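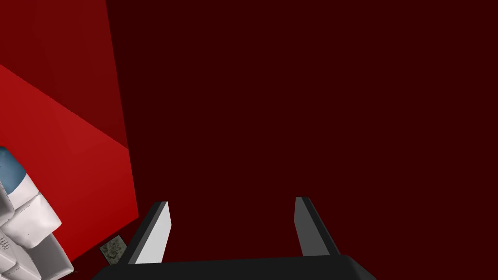
Household Chores in a Simulated Home: How Ready Are General-Purpose Robots?

Final Project Report, Service Automation Course
Submitted September 23, 2022

Summary

This report presents the results of a one-term student project on the use of robots for ordinary household work. The project team built a set of chore tasks in a simulated home and ran two robot control programs on them. The first program, Arnum, follows a fixed plan written in advance by the operator. The second, Ko, chooses its movements from what the robot's cameras report. The purpose of the project was to establish which chores either program can complete without help, and which ones still depend on a person.

The team found that both programs perform acceptably when a chore consists of moving one solid item a short distance. Neither program could be relied upon to clear a kitchen counter from start to finish. The team therefore concludes that the machines studied are not ready to take over household chores, although certain single steps within those chores are within reach.

1. Background

Chores appear simple because people perform them without much thought. Clearing a counter after a meal requires a person to tell food from dishes, to decide what is to be kept, to pick up items of very different weights and shapes, and to walk between rooms while carrying them. A machine must carry out each of these steps separately, and an error in an early step usually spoils the later ones.

Factory robots avoid most of these problems. Parts arrive at the same point in the same position, and people are kept out of the work area. A home offers none of these conditions. The same is true, to a lesser degree, of a shop floor, where stock is handled by customers during the day and is seldom found where the plan says it should be.

The project was proposed to the course by Bratico, a small supplier of cleaning and restocking equipment, which wished to know whether a general-purpose robot could be offered to its customers. Bratico provided a list of chores and had no part in the testing or in the writing of this report.

2. Test Environment

All tests were carried out in Pivelero, a simulated home prepared for the project. A simulation was chosen for reasons of cost and safety, and it also allowed the team to return every object to its starting position between trials. The home includes a stone counter for the food tasks, a long table, a sofa, and pictures on the walls. The robot has two arms, each ending in a gripper with two fingers. Camera views were saved throughout each trial and reviewed afterward by two team members working independently.

The view from a camera placed near the gripper is narrow. When the hand is turned toward a plain wall or an open stretch of floor, very little in the picture tells the program where the hand is. Furnishings may be present only along one side of the view, tilted at an angle. The team noted this early in the project and came to regard it as one of the main difficulties in the work.
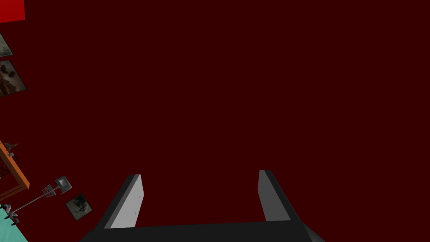
3. Method

The team selected four chores from the Bratico list: moving a single item across the counter, sorting food from bowls, picking an item up from the floor, and clearing the counter completely. Each program was given 54 trials, divided among the four chores. A trial ended when the chore was complete, when the robot dropped an item and could not recover it, or when 200 seconds had passed.

A trial was recorded as complete only if every item named in the task had reached its target and no other item had been knocked over. Partial results were recorded in a separate log but were not counted toward completion. Team members did not guide the robot during a trial. They were permitted to stop it if the arms became locked together.

Starting positions were varied slightly from one trial to the next. The team considered this essential. In early practice runs during June, Arnum had performed very well on a counter that never changed, and the results gave a false idea of its ability.

4. Results

4.1 Moving a single item

This was the strongest result of the project. Ko completed up to 90 percent of its trials when the item was solid and stood apart from its neighbors. Arnum was faster but less dependable. If the item had been shifted by more than the width of a finger, the gripper often closed on nothing and the program continued with its plan as though the item were in hand.

4.2 Sorting food from bowls

Both programs had difficulty with food that lay in a pile. Small pieces overlap, and the boundary between one piece and the next is hard to find from above. Ko frequently tried to lift the whole group at once. Shallow bowls caused a different problem. The fingers had to meet the rim at the correct angle, and a small error caused the bowl to slide away toward the back of the counter.

Long items, such as a loaf of bread, were easier to find but harder to carry. When gripped near one end they swung downward and struck other items on the way to the target.

4.3 Picking an item up from the floor

Thin, flat items were rarely recovered. The fingers could not get under the edge, and neither program had learned to slide an item to a place where it could be gripped. The robot also had to lean forward for this task, and its own body then blocked part of the view from the upper camera. A person in the same position would simply move to one side.

4.4 Clearing the counter

Neither program completed this chore often enough for the result to be useful. The usual pattern was a correct first step, a correct or nearly correct second step, and then a failure that left the remaining items in a position the program did not recognize. With two arms at work the risk was greater, as one arm could disturb an item that the other was about to reach for.
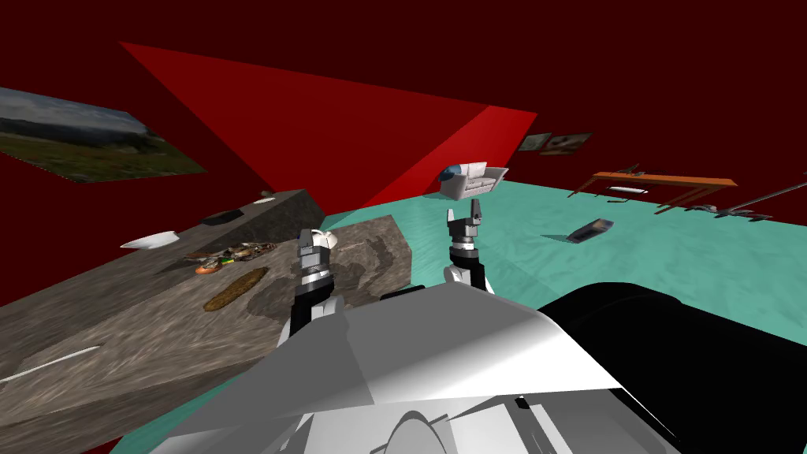
The review of saved views showed that most failures began well before the item was dropped. In many cases the hand had already approached from a poor direction, and the program made no attempt to back away and begin again. Ko was able to make small corrections close to the item but did not reconsider its general approach. Arnum made no corrections of any kind.

5. Discussion

The results suggest that strength and speed are not the limiting factors in household work. The robot was able to reach every part of the counter and to hold each item in the tests once it had been gripped properly. The weaknesses lay in deciding where to place the fingers, in noticing that a step had failed, and in choosing what to do next.

For shop-floor use, the outlook is somewhat better. Boxed goods on a shelf resemble the single-item task more closely than the sorting task, and a store can arrange its shelves to suit the machine. The team would expect a program such as Ko to be of some help with restocking if an employee remained nearby to deal with failures. This expectation was not tested.

6. Limitations

The simulated home does not reproduce every property of a real one. Food in the simulation does not crush or leave a residue, and bowls do not break. Lighting was the same in all trials. The results should accordingly be read as favorable to the robot. The number of trials per chore was also small, and differences between the two programs on the harder chores should be treated with caution.

7. Recommendations

The team recommends that any further work begin with failure detection. A program that stops and asks for help after a missed grip would be of more practical value than one that moves faster. The team further recommends that the sorting task be repeated with a second camera placed to the side of the counter, and that the floor task be repeated with a gripper that has thinner fingertips. The task files and trial logs have been left with the course office for use by the next project group.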